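Hendar Table Oil, Satin, 271 ml

Home > Wood Care > Oils and Waxes > Hendar Table Oil

In stock at Plellport and Dullstead. Ships in 2 working days.

A table finish for people who own coasters and have never once seen a guest use one. Hendar Table Oil soaks into bare or previously oiled wood and dries to a low satin sheen. It will slow down a coffee ring. It will not stop a teenager with a compass and a grudge.

We mix it in Plellport from linseed oil, a little beeswax and a citrus solvent that makes the workshop smell like a very clean bakery. There is no stain in it. Pale wood will warm up a shade or so, and dark wood will look the way it does when you wipe it with a damp cloth and think, oh, that's nice, and then it dries.
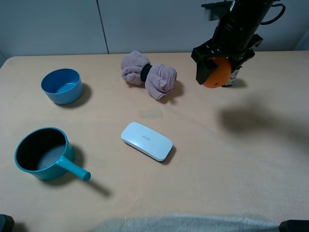 Coverage depends on how thirsty your table is. One can does two coats on a kitchen table for four, with enough left over to sit in the garage until you move. Old farmhouse tops drink more. If yours has been scrubbed with bleach for decades, buy two cans and apologize to it.

How to put it on

Sand with the grain, finishing at 208 grit. Yes, that is our own paper, and yes, any paper close to it will do. Wipe off the dust. Rub on a thin coat with a lint-free rag, wait 50 minutes, then buff off whatever is still sitting on top. The buffing is the part people skip, and those are the people who write to us about stickiness.

Leave it overnight and do the second coat the same way. Keep hot pans off it for a week.

Lay used rags flat outdoors to dry before you throw them out. Oily rags in a heap can heat up and catch fire all by themselves. We have no joke for this one. 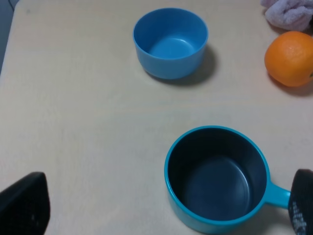 Everyday clutter on a light tabletop: blue bowl, orange, lavender towel.

Will it work on my table?

Oak, ash, beech, maple, walnut: yes. Pine: yes, but it goes a bit yellow, as pine does. Varnished or lacquered tops: no, the oil will sit there looking at you. Drip some water on a hidden spot first. If it beads up and stays put, there is a sealer in the way and you have some stripping to do. Laminate: please buy something else, we have a nice spray.

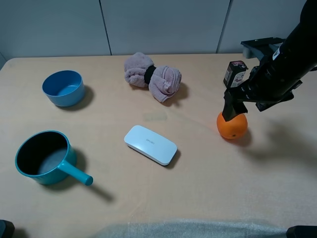 For touch-ups, a teaspoon on a rag is plenty. Most kitchens want a fresh coat every March, or whenever the in-laws are next due. For deeper scratches, see the Mfinanga Wax Sticks, which come in five shades of brown with names we regret.

Returns: unopened cans only. We can tell.

Page updated 2026-07-12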